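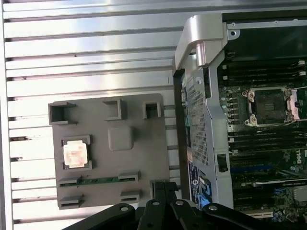
Re: [dorcombe-fixers] Tray for chips and sticks, any use?

From: Neville Naylor
To: dorcombe-fixers list
December 2019

Neville Naylor replying to Hayley Lockwood, who wrote:

> Hi all,
>
> Before I cut up another egg carton, does anybody have a proper
> way of parking a processor and its memory while the rest of the
> machine is in bits? I had a Dell tower apart on my kitchen table
> last night and the CPU spent the evening in a saucer. My partner
> moved the saucer. You can imagine the tone of the conversation.
>
> Skye says you've got a grey plastic tray with slots in it and that
> you're very proud of it. Is it worth having, or is it one of those
> things that lives in a drawer with the avocado slicer?
>
> Also, does it matter which way up the chip goes?
>
> Hayley

Hayley,

Proud is a strong word. I've had it out on the ribbed metal bench next to the open Dell, and I've been known to straighten it when people walk past. Skye reads too much into things.

Yes, it's worth having. The square holder with the little corner tabs takes a processor and keeps it from skating about, and the strip of green circuit board goes lengthwise between two clips, one at each end. There are three open pockets along the top edge, of different sizes, and after long thought I have assigned them to nothing in particular. In theory they're for screws. In practice one has a cough lolly in it most weeks.

There is also a raised square bump with rounded edges next to the chip holder. I have asked Solange, Beverley and a man at the Serkus counter what the bump is for. Solange says it's a rest for your thumb. Beverley says it's there so the tray looks designed. The man at Serkus said they'd stopped carrying that tray and would I like a different one without a bump. I would not. I've grown used to the bump.

On which way up: heat spreader to the ceiling, same as it sits in the machine. The underside is where the trouble lives, whether your sort has pads or pins, so handle it by the edges and look for the small triangle on one corner before you lift it out. I put the triangle at the top left of the holder every time. It means nothing to the chip but it saves me standing there later with my glasses on my forehead, turning the thing round and round like a man trying to fold a fitted sheet.

If your socket is the kind with the fine springy contacts in it, put the plastic cap back on the minute the chip is out, if you still have the cap. If you haven't, don't lean over it with a biscuit. I'm not naming anyone, but the machine code-named Goner got its name that way and it used to be called Sala.

Memory. Those workstation boards have a bank of slots above the socket and another below, and they care which ones you fill. Write down where each stick came from before you pull it. Masking tape and a pencil will do. Don't stick the tape on the chips themselves, stick it on the tray beside the clip, and don't use the blue tape Beverley brought in, which peels off if you speak sharply to it. The order is normally printed inside the side panel, which you will have leaned against something on the far side of the room.

Other things you didn't ask:

Clean the old paste off the heat spreader before the chip goes in the tray. I did it afterwards once, and now I know that grey paste on grey plastic is invisible until it's on your shirt.

The carrying handle on the top of those cases is a fine thing for carrying. It's also exactly where your cuff will catch when you're reaching across with a stick of memory in your hand. Turn the case so you come at the board from the open side and keep the tray on your writing-hand side. I work with mine on the left, being left-handed and stubborn.

If you want to make your own, Solange cut one out of foam from an old camera case and it holds 4 sticks, which is more than mine does. Get the pink anti-static foam if you can, or line it with the bag the parts came in. I wouldn't use the ordinary white stuff, and I'd retire the egg carton. I would certainly retire the saucer.

You're welcome to borrow the tray for the Dell. The 113 bus stops outside mine and the kettle is generally on. I'd want it back before the end of the month, as I've 14 machines from the primary school to go through over the holidays and not one of them has all its screws.

Please don't wash it in the dishwasher. It came back from its last loan very clean and slightly banana-shaped, and I had to sit it under the dictionary for a week.

Cheers,
Neville

PS to the whole list: whoever has my long Phillips screwdriver with the chewed handle, I know it's one of you, and the chewing was the dog.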